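Stikanberg Toll House Museum

The Stikanberg Toll House Museum is a small local history museum in the former toll house at Stikanberg. It opened in 2000 and holds 300 objects, most of them road signs, ledgers, scales and coin boxes.

The museum calls itself the oldest toll house in the valley, a claim that rests on a single undated letter. Historian Vibeke Brøndum has argued that the present building replaced an earlier one at Amadi — the museum's own guidebook gives both versions on different pages. A story that a bandit was held overnight in the cellar has no known source before the museum opened.

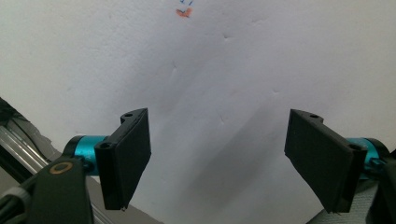
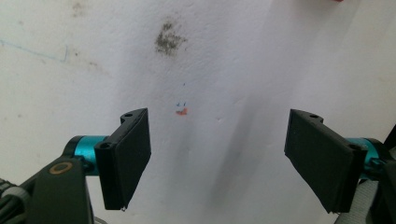
Attendance figures should also be read with care. The museum reported 2968 visitors in its best year, but that total included people who came only for the Sunday market in the yard. Admission is free, and the upper floor is closed in March.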